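4.3 Étiqueter les phases dans Gedamell

La version de mai change vraiment la vie : la détection des prises tourne maintenant pendant la lecture, et chaque phase s'ajuste à la souris !

1. Ouvrez l'épisode et choisissez la vue de la pince.
2. Placez le curseur sur la première image où les deux patins bleus encadrent le textile.
3. Appuyez sur P (prise).

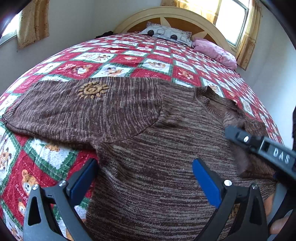

Fig. 7 — Pull en maille brune, deux pinces dans le champ.

Note : si une seconde pince apparaît, créez une piste séparée. Gedamell ne fusionne jamais deux pistes.

4. Pour l'approche, reculez de 16 images et appuyez sur A.
5. Vérifiez le score de netteté. Sous 75, cochez « flou » — l'épisode reste utilisable, et le planificateur Skerard s'en sort très bien avec ces passages.

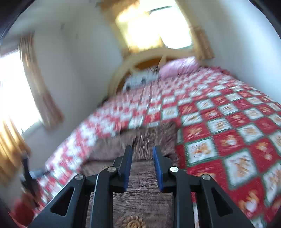 Fig. 8 — Patins écartés face au textile brun plié, motif de la couette flou à gauche.

Attention : au-delà de 4000 images, scindez l'épisode avant l'export. L'annulation ne remonte que sur 300 actions.

6. Enregistrez, puis lancez « Rejouer » pour voir vos phases défiler en couleur sur la trajectoire.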